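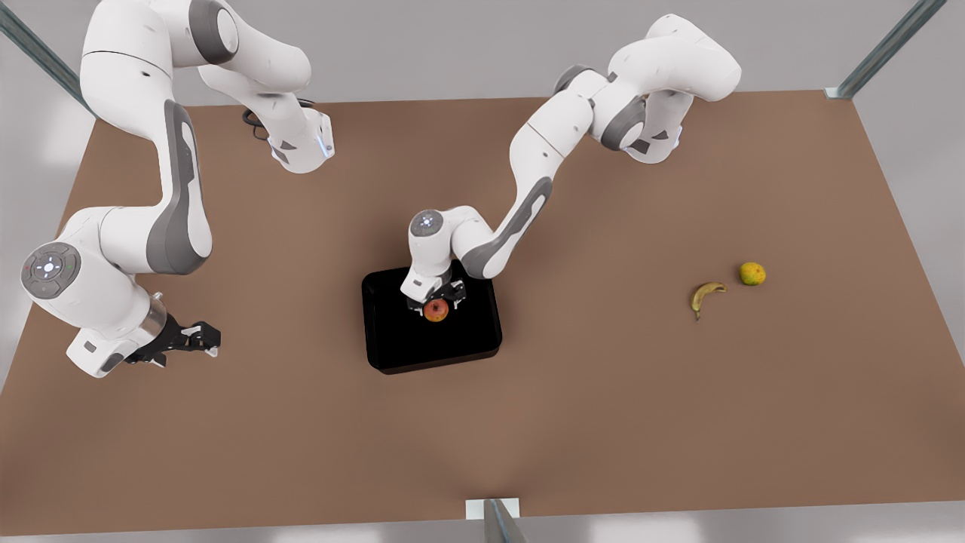 Fruit packing on the two-arm starter scene. The apple's in the gripper, banana and citrus still to go.

Search this blog Go

So I finally caved and paid for a month of Jitgate, the robot simulator Parvaneh Zarei kept bugging me to try. It's $83 for the basic plan, and you get 9 ready-made scenes plus a big library of objects (3,178 of them, says the sign-up page, and no, I haven't checked!). I picked the fruit one on Saturday morning and pretty much lost the whole day to it.

The good stuff first. The arms look great, right down to the little buttons on the wrist, and you can work both of them from one screen. I also love the soft shadows under the fruit. My old setup, Fornby, never gave me anything that nice.

The close-up view took me longer to like. When the gripper gets right up next to something big and black and shiny, you mostly see black, with a blurry gray glow on it and one white finger poking up at the bottom. Pretty, but hard to steer by! I kept flipping back to the wide view.

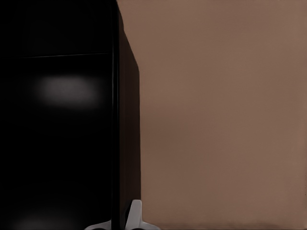
Would I pay for another month?

Probably, yes. I'd like a cheaper plan for hobby people, and the help pages need work (I gave up on the one about camera angles). But I'm already planning a scene with more fruit in it.

Last updated: October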